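Drawing Dull and Shiny Things
Handout for the fourth session, Trenside evening drawing course
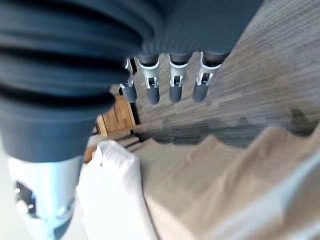
Dark gray folds with shadow between them, and a silver cylinder with a bluish-white sheen.

Hi all! Last time we got as far as shading a plain ball and most of you went home with very gray fingers, so let's pick up from there. I want to get into folds and metal, because those are the two things I get the most emails about.

Start with the folds. A fold or a rib is really just a ball shading problem stretched out sideways. The upper edge catches the light, the front rolls away through a middle gray, and then it drops into the gap where it goes nearly black. Then you do it again. And again (sorry). The thing I see over and over is people drawing the dark gap first as a hard line, and then coloring in on both sides of it like a fence. Try leaving the lines out completely. Lay a flat middle gray over the whole area, lift the upper edges with your kneaded eraser, and only then go in with the soft pencil. Ermelinda Macedo tried this on the sleeve of her winter coat and it took her 17 minutes, which I think surprised her as much as me.

Watch the spacing too. Ribs that bend around something look closer together as they turn away from you, and if you keep them all the same width the whole thing goes flat as a washboard.

Now metal. Please don't reach for a "silver" pencil! Shiny metal is mostly a matter of big jumps – bright paper right next to something quite dark, with hardly anything in between. Dull rubber or cloth has all the in-between grays and very few jumps. If your metal looks like a cardboard tube, you've probably blended it. Take the stump away from yourself for ten minutes and see what happens. The highlight usually picks up a bit of color as well, often a cool one, but we're staying in pencil until April so just make a note in the margin.

White bits next to dark gray are a trap. You'll want to leave them as bare paper, and then there's nothing left for the highlight on the metal, which needs to be the brightest spot on the page. Give your whites a very light tone, a 2H is plenty, and save the bare paper.

Small openings and slots: squint. If you can't tell what's in there with your eyes half shut, it's one dark shape and you can move on.

For next time, please do these at home:
One page of folds, no outlines. A sweater cuff, a bendy drain hose, a paper lantern, anything like that.
One spoon or faucet, drawn no bigger than your palm.
A small study with something dull and something shiny side by side. Spend 43 minutes on it and then stop, even if you hate it.

The paper I like is the 200 gsm smooth pad. Olaia Vidal has a few spare ones she's happy to sell on, so catch her at the break. Bring your eraser, a 2H, an HB and a 4B, and whichever of the three drawings gave you the most trouble. We'll pin those up first.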